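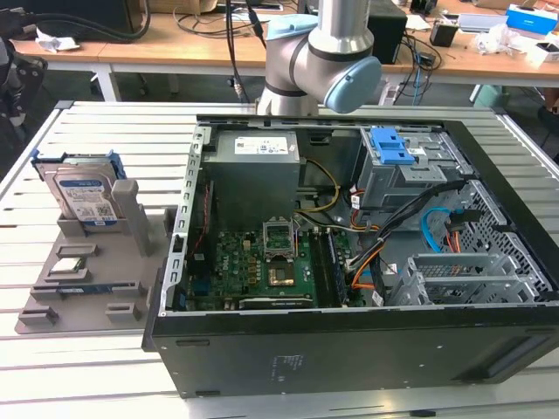 Hazem Ghoneim wrote in to ask whether he has to scrape off every last speck of old thermal paste before putting a processor back, or if a quick wipe will do. Every last speck, Hazem, sorry! It takes five minutes and it's quite satisfying once you get going.

I use a coffee filter (no fluff, and a pack of 200 lasts for ages) with a splash of isopropyl alcohol. Kitchen roll sheds bits, so I gave up on that back in September. Wipe from the outside in, fold to a clean patch, and carry on until the filter comes away with no grey on it. Then do the bottom of the cooler the same way – I forgot that once on my mum's old PC and had to take the whole lot apart again.

Let both faces dry. Pop the chip in with its little triangle lined up with the one on the socket, and don't press, it should just drop in. Lever down, then a blob of fresh paste the size of a pea in the middle. I don't spread it, the cooler does that for me.

Tighten the cooler screws a bit at a time, going corner to opposite corner, and plug the fan back in before you close up.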